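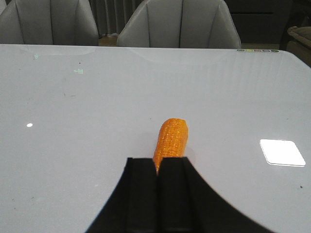 옥수수 한 자루를 집는 데 필요한 열한 가지 약속

로봇 팔과 함께 일하는 작은 방의 규칙은 어떻게 만들어지고, 어떻게 고쳐지는가

2022년 9월 29일

로봇 안전 규정을 취재하러 간다고 하면 다들 노란 울타리와 경광등, 어른 키를 훌쩍 넘는 용접 로봇부터 떠올리시는 모양입니다. 저도 그랬습니다. 그래서 파크덴의 문을 열고 들어가 회색 의자와 하얀 탁자가 놓인, 그러니까 누가 봐도 밥을 먹거나 숙제를 하면 딱 좋을 것 같은 자리로 안내받았을 때 조금 어리둥절했지요. 신발을 벗어야 하나 잠깐 망설였다는 것도 고백해 두겠습니다(벗지 않아도 됩니다. 오히려 발가락이 보이는 신발은 금지인데, 이 이야기는 뒤에서 다시 하지요).

파크덴은 집 안에서 쓸 로봇 팔에게 물건 다루는 법을 가르치는 회사입니다. 사람이 팔을 조종해 물건을 집고 옮기고 내려놓으면, 그 과정이 손목 쪽 카메라에 고스란히 담깁니다. 그렇게 쌓인 기록이 나중에 로봇이 혼자 움직일 때의 밑천이 되는 셈이고요. 일 자체는 단순해 보입니다. 모형 옥수수 하나를 탁자에 놓고, 검은 집게를 그 앞으로 가져가고, 두 손가락 사이를 맞춘 다음 오므립니다. 그리고 다시 합니다. 자리를 조금 바꾸어 또 합니다.

그런데 이 단순한 일에 약속이 11개 붙어 있습니다. 벽에 한 장짜리 종이로 걸려 있고, 맨 위에는 '켈타벤 수칙'이라고 적혀 있습니다. 켈타벤은 이 팀이 하고 있는 작업의 이름인데, 무슨 뜻이냐고 여러 사람에게 물었더니 다들 처음 듣는 질문이라는 얼굴을 해서 그냥 넘어가기로 했습니다. 제가 궁금했던 건 이름보다 종이 쪽이었으니까요. 이런 종이는 대개 누군가 한 번 크게 데이고 나서야 생기기 마련인데, 방 안 분위기가 너무 평온했거든요.

260쪽에서 한 장으로

수칙의 첫 원고를 쓴 사람은 데죄 쇼모지입니다. 1998년에 프레스 공장에서 일을 시작해 오랫동안 설비 안전을 맡았고, 파크덴에 와서 제일 먼저 한 일이 예전 직장에서 익힌 방식대로 안전 지침서를 만드는 것이었습니다. 완성된 지침서는 260쪽이었습니다. 보여 달라고 졸랐더니 웃으면서 서랍에서 꺼내 주었는데, 목차만 읽는 데도 차 한 잔이 식더군요.

"틀린 말은 한 줄도 없었어요. 지금 읽어도 그건 자신 있습니다. 다만 읽은 사람이 저 하나였지요."

지침서가 나오고 얼마 뒤, 7월의 어느 오후에 그는 조종을 맡은 직원이 팔의 전원을 켜 둔 채로 탁자 위에 손을 뻗어 물건 자리를 고쳐 놓는 모습을 보았다고 합니다. 다친 사람은 없었습니다. 팔은 얌전히 멈춰 있었고, 직원은 자기가 무얼 어겼는지도 몰랐습니다. 해당 조항은 지침서 뒤쪽 부록에 들어 있었습니다. 쇼모지는 그날 저녁 집에 가서 가족들이 밥을 다 먹도록 말을 별로 하지 않았고, 다음 날부터 종이 한 장에 들어갈 것만 남기고 덜어 내는 일을 시작했습니다.

덜어 내는 데는 도움이 필요했습니다. 사미나 숨로는 그때 막 조종 팀을 맡은 참이었는데, 쇼모지가 문장을 가져올 때마다 딱 한 가지를 물었다고 합니다. 이 문장을 읽고 나면 내 손은 어디에 있어야 하느냐고요. 대답할 수 없는 문장은 빠졌습니다. "충분한 주의를 기울인다" 같은 문장이 제일 먼저 사라졌고, "작업 환경을 적절히 유지한다"가 그 뒤를 따랐습니다. 저는 이 대목이 참 마음에 들어서 제 원고에도 한번 써먹어 볼까 했는데, 그랬다가는 남는 문장이 별로 없을 것 같아 관두었습니다.

손, 목소리, 그리고 멈춤

수칙의 첫 조항은 이렇습니다. "물건에 손을 대기 전에 팔을 멈추고, 멈췄다고 소리 내어 말한다." 두 번째는 "'멈춤'은 방 안의 누구나 말할 수 있고, 이유는 나중에 묻는다"입니다. 세 번째는 비상 정지 단추에 관한 것으로, 조종하는 사람의 손이 닿는 자리에 두고 그 위나 앞에 아무것도 놓지 말라는 내용입니다. 머그잔도 안 되고, 휴대전화도 안 됩니다.

이 가운데 처음에 가장 인기가 없었던 건 소리 내어 말하는 조항이었습니다. 조용한 방에서 혼잣말하듯 "멈췄습니다"를 되풀이하는 게 여간 쑥스러운 일이 아니지요. 사키브 카즈미는 처음 한동안 입 모양만 냈다고 순순히 털어놓았습니다. 그러다 옆 사람이 그 말을 기다렸다가 움직인다는 걸 알고 나서는 목소리가 커졌고, 이제는 집에서 냉장고 문을 닫을 때도 "닫았습니다" 하고 말한다는군요. 아이들이 따라 한답니다.

기계가 작으니 이만큼 조심할 일이냐고 물을 수도 있겠습니다. 저도 비슷한 질문을 했고, 쇼모지는 그 질문을 꽤 오래 생각했습니다. 그의 말로는, 큰 기계 앞에서는 몸이 먼저 겁을 내는데 탁자 위의 작은 팔 앞에서는 몸이 아무 신호도 보내지 않는다고 합니다. 집게 끝이 손가락 굵기와 비슷해 보이면 사람은 그걸 동료의 손처럼 여긴다는 것이고요. 동료의 손이라면 내 손을 피해 줄 텐데, 조종 화면만 보고 있는 사람이 움직이는 팔은 그러지 못할 때가 있습니다.

그래서 네 번째 조항이 사람 수를 정합니다. 팔이 움직이는 동안에는 방에 2명이 있어야 하고, 한 사람은 화면을, 다른 한 사람은 탁자를 봅니다. 둘이 같은 것을 보면 한 사람이 있는 것과 다를 바 없다는 설명이 괄호 안에 작게 붙어 있습니다. 다섯 번째가 바로 신발과 옷차림입니다. 앞이 트인 신발, 늘어진 소매, 목에 건 출입증이 모두 걸립니다. 취재 온 저도 출입증을 셔츠 주머니에 넣어야 했습니다.

다가가는 법

여섯 번째부터는 성격이 조금 달라집니다. 사람을 지키는 약속에서 기록을 지키는 약속으로 넘어간다고 할까요. 숨로는 이 둘을 다른 종이에 적자는 의견에 끝까지 반대했습니다. 안전 수칙은 안전 담당자가 보고 품질 수칙은 품질 담당자가 보게 되면, 정작 팔을 움직이는 사람은 어느 쪽도 자기 것으로 여기지 않게 된다는 것이 이유였습니다.

여섯 번째 조항은 접근에 관한 것입니다. 집게를 오므리기 전에 물건이 두 손가락 사이에 들어와 있는지 확인하고, 어느 한쪽 손가락에 치우쳐 있으면 서두르지 말고 다시 맞추라고 합니다. 말은 쉬운데 손목 카메라로 보는 세상은 눈으로 보는 것과 꽤 다릅니다. 저도 화면을 들여다볼 기회가 있었는데, 검은 손가락이 아래쪽에서 불쑥 올라와 있고 그 사이로 옥수수 알갱이가 오톨도톨 빛나는 모습이 퍽 낯설었습니다. 가까이 있는 것은 실제보다 커 보이고, 한쪽 손가락이 다른 쪽보다 물건에 바짝 붙어 보이기도 합니다.

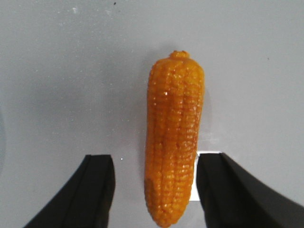

카즈미는 이럴 때 팔을 멈추고 숨을 한 번 쉽니다. 그런 다음 손가락 안쪽 면과 물건 옆면 사이의 틈을 왼쪽 한 번, 오른쪽 한 번 봅니다. 한쪽 틈이 유난히 좁으면 오므리는 순간 물건이 밀리거나 돌아가기 쉽고, 그렇게 밀린 장면이 기록에 섞이면 나중에 로봇은 물건을 밀면서 집는 버릇을 배울 수 있습니다. 사람에게서 배우는 것이라 사람의 조급함도 같이 배운다고 그는 말합니다. 조급한 날에는 차라리 조종석에 앉지 말고 정리 업무를 맡으라는 것이 팀의 묵은 관행인데, 이건 종이에는 없습니다.

일곱 번째 조항은 실패를 지우지 말라는 것입니다. 놓쳤으면 놓친 대로, 부딪혔으면 부딪힌 대로 표시를 달아 남깁니다. 이 조항을 두고는 팀 안에서 말이 많았다고 합니다. 잘된 것만 모으는 편이 보기에도 좋고 납품할 때도 편하니까요. 고객사인 컬텍스 쪽에서도 처음에는 깔끔한 묶음을 원했습니다. 그쪽 담당자 키르스텐 락스달과 몇 차례 통화를 한 끝에, 실패한 기록은 따로 표시하되 함께 넘기는 것으로 정리되었습니다. 락스달은 저와의 통화에서 그때 자기가 설득당한 쪽이었다고 시원하게 인정했습니다.

"표시가 없는 실패가 제일 무서워요. 표시가 있으면 우리가 골라 쓰면 되거든요. 지금은 오히려 제가 다른 업체에 그 조항을 보내 줍니다, 파크덴에 허락을 받고요."

반짝이는 탁자라는 문제

여덟 번째 조항을 처음 읽었을 때는 솔직히 웃음이 났습니다. "탁자에 무엇이 비치는지 적는다." 물건을 다루는 곳에서 물건도 아닌 빛을 적으라니요. 그런데 하얗고 매끈한 탁자 앞에 앉아 보니 웃을 일이 아니더군요. 표면이 빛을 받으면 환한 얼룩이 생기고, 사람 눈은 그걸 알아서 무시하지만 카메라로 배우는 쪽에서는 그것도 엄연히 화면의 일부입니다. 모형 옥수수처럼 겉이 반들거리는 물건은 알갱이마다 작은 하이라이트를 달고 있으니 더 그렇습니다.

이 조항을 제안한 사람은 기록 검수를 맡은 카우사르 라나입니다. 라나는 반사를 없애자고 하지 않았습니다. 집에서 쓸 로봇이라면 집에 있는 탁자를 만나게 될 텐데, 반짝이는 탁자를 가진 집이 세상에 얼마나 많겠느냐는 것이지요. 대신 조명을 켜고 끈 것, 커튼을 걷고 친 것을 작업 일지에 남기게 했습니다. 먼지 얘기도 나왔습니다. 탁자에 작은 점 몇 개가 있는 건 그대로 두어도 좋지만, 작업 도중에 닦아 버리면 같은 묶음 안에서 배경이 달라지므로 닦을 거면 시작 전에 닦고, 시작한 뒤에는 참으라고 합니다. 저희 어머니라면 이 회사에서 하루도 못 버티실 것 같습니다.

아홉 번째는 물건의 이름입니다. 모형은 모형이라고 적습니다. 옥수수 모형을 그냥 '옥수수'라고 적어 두면, 나중에 누군가 진짜 옥수수의 무게와 무르기를 짐작하고 힘을 계산할 수 있기 때문입니다. 라나는 이 부분에서 유독 엄격해서, 색도 보이는 대로 적으라고 합니다. 옥수수니까 노랗겠거니 하고 적지 말고, 주황빛이 돌면 주황이라고 적으라는 겁니다. 저는 그날 수첩에 '노란 옥수수'라고 적어 두었다가 슬그머니 고쳤습니다.

열 번째 조항은 사는 공간의 예의에 가깝습니다. 카메라에 사람이나 개인 물건이 담길 수 있으니 시작 전에 주변을 한 바퀴 돌아보고, 가족사진이나 우편물이나 약봉지처럼 남의 사정이 드러나는 것은 치우라고 되어 있습니다. 파크덴은 요즘 협력사 부그티를 통해 실제 가정에서 작업하는 방안을 준비하고 있어서, 이 조항은 앞으로 길어질 것 같다고 합니다. 숨로는 길어지는 대신 종이를 한 장 더 만들까 고민하고 있었고, 쇼모지는 한 장 더라는 말에 표정이 살짝 복잡해졌습니다.

고칠 수 있다는 조항

마지막 열한 번째는 짧습니다. "이 종이가 현장과 맞지 않으면 종이를 가리키며 말한다." 종이 아래쪽 여백에는 연필로 적은 메모가 빼곡합니다. 글씨체가 제각각인 걸 보니 정말로 여러 사람이 적는 모양입니다. 어떤 것은 줄이 그어져 있고 어떤 것은 옆에 동그라미가 쳐져 있습니다. 팀은 달마다 한 번 메모를 같이 읽고, 조항을 고치거나 고치지 않기로 하고, 고치지 않기로 했을 때는 그 까닭을 메모 옆에 적습니다.

카즈미가 적은 메모 하나를 허락을 받고 옮겨 봅니다. "손이 찬 날은 조종기가 둔하게 느껴짐. 첫 몇 번은 연습으로 치면 안 될까요?" 옆에는 라나의 글씨로 "좋아요, 다만 연습이라고 표시할 것"이라고 적혀 있었습니다. 그 아래 또 누군가 "손난로 어디 있는지 아시는 분"이라고 썼고, 거기에는 아직 답이 없습니다.

산업용 로봇에 관한 국제 표준이나 법령이 이미 있는데 굳이 이런 종이가 필요하냐는 질문도 빠뜨릴 수 없겠지요. 쇼모지는 둘을 견주는 것 자체를 탐탁지 않아 했습니다. 표준은 표준대로 지켜야 하고, 설비를 들일 때와 바꿀 때마다 자기가 직접 대조한다고 합니다. 벽에 걸린 종이는 그 일을 마친 다음, 옆자리 동료가 탁자로 손을 뻗는 바로 그때를 위한 것이라고요. 두꺼운 지침서도 버리지 않았습니다. 신입이 오면 보여 주기는 한답니다. 들어 보게 하고, 무겁지요, 하고 묻고, 다시 서랍에 넣습니다.

비슷한 작업을 시작하려는 분들께 숨로가 전해 달라고 한 말이 있습니다. 파크덴의 종이를 그대로 베껴 걸지는 말아 달라는 부탁이었습니다. 방이 다르고 팔이 다르고 탁자가 다르면 걸리는 곳도 다를 테니, 며칠은 그냥 앉아서 사람들이 언제 손을 뻗는지를 지켜보고 그것부터 적어 보라고 합니다. 첫 장은 엉성해도 괜찮답니다. 파크덴의 첫 장에는 조항 번호가 하나 빠져 있었는데, 한동안 다들 모르고 지나갔다고 하니까요.

취재를 마치고 나오기 전에 저도 조종석에 앉아 보았습니다. 소매를 걷고, 출입증을 다시 확인하고, 카즈미가 탁자 쪽을 맡아 주었습니다. 팔을 천천히 내리다가 왼쪽 틈이 좁다 싶어 멈추었는데, 말하는 걸 잊어서 카즈미가 한참 저를 쳐다보았습니다. 그제야 멈췄습니다, 하고 말했더니 그가 고개를 끄덕이고 옥수수를 조금 돌려놓았습니다.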